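Speaker notes — "Teaching the arm by hand, teaching the arm from a chair"
Fatos Babić, afternoon session

Slide 1. Title. Wait until people sit. Thank Valbona Stojanović for the invitation and say that the questions are at the end, but short ones are welcome in between.

Slide 2. Our two subjects: the arm and the lamp. Let people look first, then talk.

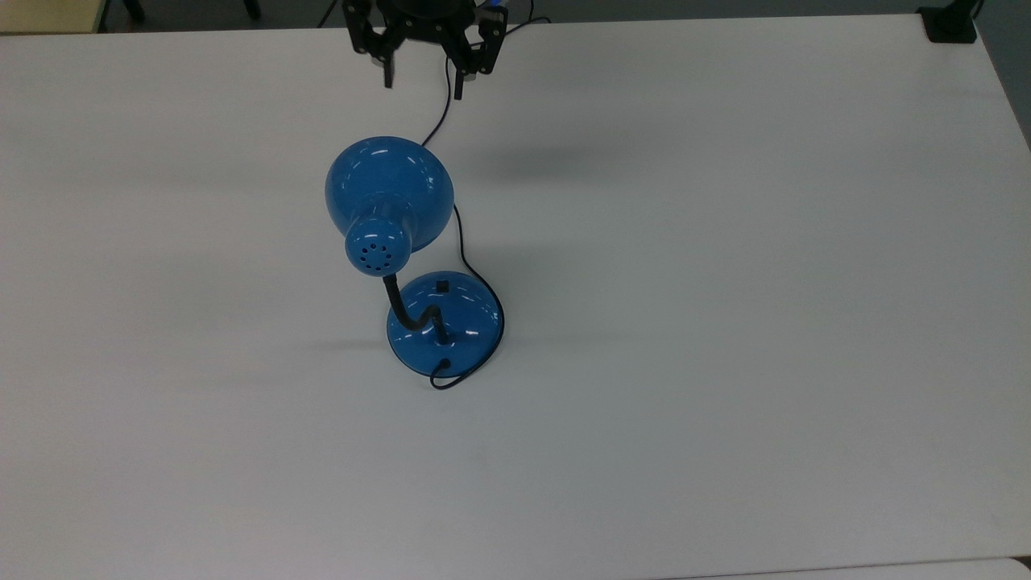
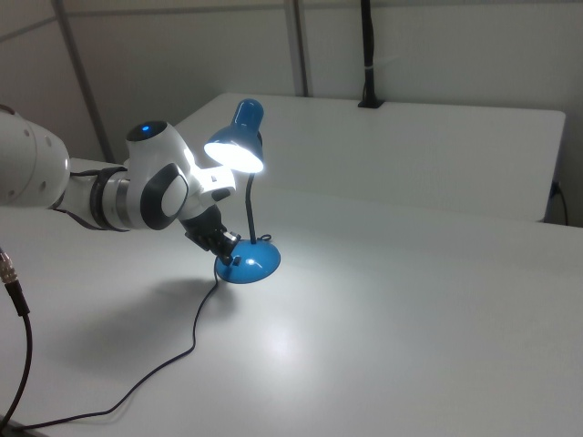

Desk lamp task. First picture: gripper open above the lamp. Second picture: fingers at the base, bulb lit.

Say: everybody in this room has moved a desk lamp. It takes one second and we do not think. For the arm it is a difficult object. The neck is flexible, so the head can go somewhere else when you push the base. The base is round and shiny. And there is a cord, which has its own opinion.

Ask the room: where would you take hold of it? Most people say the neck. Wait for the answers, do not correct them yet.

Slide 3. What is a demonstration. Keep this simple. One demonstration is one complete try by a person, with the movements of the arm and the camera pictures saved together. For the full study we planned 1000, and in October we stopped at 600. (If they ask why: the last part of the plan was a second lamp, and we moved it to next year.)

Slide 4. Teaching by hand. The person holds the arm by the wrist and guides it. Good points: you feel the contact, you learn it in one morning. Bad points: your own hand comes in the camera picture, and the program can learn to wait for a hand. Gorazd Mujić found this in our early trials at Praltov. Tell the story shortly — the arm stood still above the table and we looked for a broken cable for half a day.

Slide 5. Teaching by remote control. The person sits away from the table and moves a small handle. Now there is no hand in the picture. But there is also no feeling in the fingers, and the depth is hard to judge on a screen. New operators close the gripper too early. I did this myself very often, and I can say so.

Slow down here, this slide is the important one.

Slide 6. Where to start the lamp. In the beginning all our operators put the lamp standing nicely in the middle. The result was a program which knew only one lamp in one place. Slavica Ionescu then wrote 39 start cards. Each card says where the base goes, how the neck is bent and where the head points. On some cards the shade lies on the table. The operators did not like these cards, but I would keep them before all others.

Slide 7. The cord. Point back to slide 2. In both pictures the cord is on the white table, and its path is different. We do not tape it down. If the cord always has the same shape, the program may use it as a map.

Slide 8. How we throw away. We keep slow tries. We keep tries where the person missed and then corrected. We delete a try only when the operator stopped in the middle, or when the recording has a hole. From the first 100 I deleted too many, because I wanted them to look beautiful. This was a mistake and it cost us time.

Slide 9. Advice for a small lab. Write the rules for the operators before you start. Change the operator after each hour. Look at the recordings the same evening. Huguette MacLeod has a one-page form for this, copies are on the table near the door.

Slide 10. Questions. If nobody asks, go back to the question about the neck: we take the base.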